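Ticket: Gripper controller comparison, block pick on lacquered board
Opened by: Sandthorpe cell
Component: Lusero grip driver / Irketti grip driver
Status: Closed, with one follow-up
Priority: Normal

Summary

Same arm, same two-finger gripper, same wooden blocks, two drivers. With the Lusero driver the gripper reports "object held" on nearly every close, including closes on thin air. With the Irketti driver it doesn't, but picks come up slower. We want to know if this is the driver, the settings or the board, and which driver we should keep for the Mạc sorting job.

Entry 1, 9:10

Fresh start. Loaded the Lusero driver with its default profile and ran 29 picks on the glossy board. I picked the glossy board on purpose! The sorting job will use lacquered trays, and our dull gray test mat has been far too kind to us. Lift height was kept low so that a dropped block wouldn't bounce off and mark the finish.
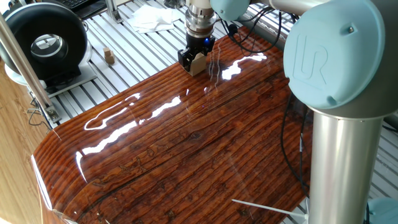
Block in the fingers over the board, gripper LED blue.

Result: "object held" came back true on all 29. Great, except that I had taken the block away for 2 of them. So we can reproduce the fault on the first try, and I love a bug that shows up when you call it.

Log line from one of the empty closes:

close_cmd sent
pos=0 moving=1
object_held=1
pos=0 moving=0

Look at the order. The held flag goes up while the fingers are still moving.

Entry 2, 9:55

First guess was the force setting. Dropped it by half, then raised it to the top of the range. No change to the flag on empty closes. At the low setting the block could be twisted by hand in the fingers, so I've put it back to default.

Second guess was cabling. Reseated the connector at the wrist, swapped the tool cable for the spare, restarted the controller. Same four lines in the log. Cable is fine, and the old one is back on.

Entry 3, 10:40

Swapped to the Irketti driver. Left the arm program alone, same waypoints, same speeds, only the gripper calls changed. It took a little editing because Irketti wants the close and the status check as separate calls, and Lusero rolls them into one.

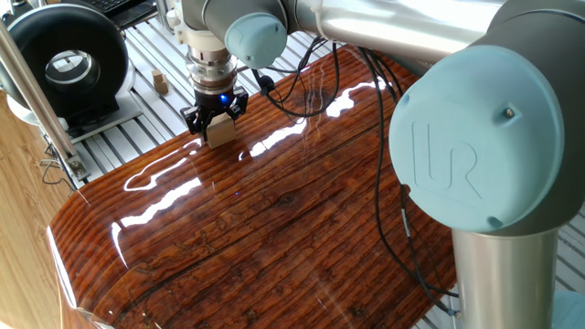

What I really like about the Irketti way is that you decide when to ask. Send the close, wait for moving to drop to zero, then read the flag. The extra wait is where the slower picks come from, and I'll take it. Empty closes now come back false every time, and closes on a block come back true. 13 of each, no wrong answers. You could have heard me cheering from the loading dock.

Entry 4, 11:30

Went back to Lusero to see if I could get the same behavior out of it, as it has the nicer setup screen and the better error messages (plain sentences, with the fix in them! more of this please). There's a field called settle time on the second settings page, and the default is 0. Set it to 300 ms.

close_cmd sent
pos=0 moving=1
pos=0 moving=0
object_held=0

Correct on an empty close. Repeated it with a block and got object_held=1 after the fingers stopped. So the fault is a default value, and both drivers can do the job.

Entry 5, 1:15

One thing left from the original report was the release. Somebody had noted that after an open command the next approach sometimes started with the fingers in the wrong state, and I wanted to see that before closing the ticket.
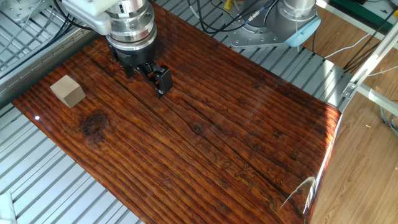 Release checks were done with Lusero at the new settle time. I paused the program after the open command and compared the status page with the gripper itself, which is old-fashioned but hard to argue with. With the fingers standing open over the board and the block sitting on its own off to the left of them, there's no doubt about what the flag ought to say, and it said it: object_held=0. I then let the program carry on into the next approach. Repeated with Irketti, same answer. I couldn't get the wrong state to show up with either one.

Resolution

Cause: Lusero driver reads the held flag before motion ends when settle time is 0.
Fix: settle time set to 300 ms in the shared profile. Profile saved and copied to the backup drive.
Choice for the Mạc job: Lusero, with the new profile. Irketti stays installed and the edited program is in the same folder, should anyone want to try it. Please do, it's a pleasure to use.

Follow-up

Try shorter settle times. I went straight to 300 and haven't looked for the lowest value that works, so there may be some cycle time to win back. Opening a separate ticket for that one, and I'm happy to take it.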